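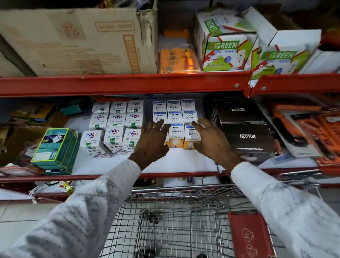 About Castellanos Hardware & Electrical

Castellanos Hardware & Electrical is a family-run store on Fornton Road. We have been open for 27 years and sell electrical goods, plumbing parts, paint and general household supplies to homeowners, landlords and small contractors.

The store started as a single counter for bulbs, fuses and wire. Light bulbs are still what most people come in for, and we keep them on open shelves by brand, Nippo and Wipro among them, so customers can pick up a box and read the wattage and base type for themselves. If you are not sure what you need, bring the old bulb with you. We will match the base at the counter and test the new one before you pay.

We stock 2,038 items, counted at our last inventory in January. Slow sellers stay in the back room – ask if you don't see a part. Anything we don't carry can be ordered through our supplier, Gomden Wholesale, and most orders come in within 4 working days.

In addition to the store, we run trade accounts for more than 462 local businesses and building managers. Account holders are billed monthly and can phone in an order for pickup at the side door on Mutard Street. Delivery is free inside Fornton for full cartons.

Unopened bulbs and fittings can be returned within 27 days with a receipt. Cut wire and mixed paint cannot be returned.

Castellanos Hardware & Electrical, Fornton Road at Mutard Street, Fornton | Contact us | Page updated 5/16/22 | © Castellanos Hardware & Electrical. All rights reserved. | Back to top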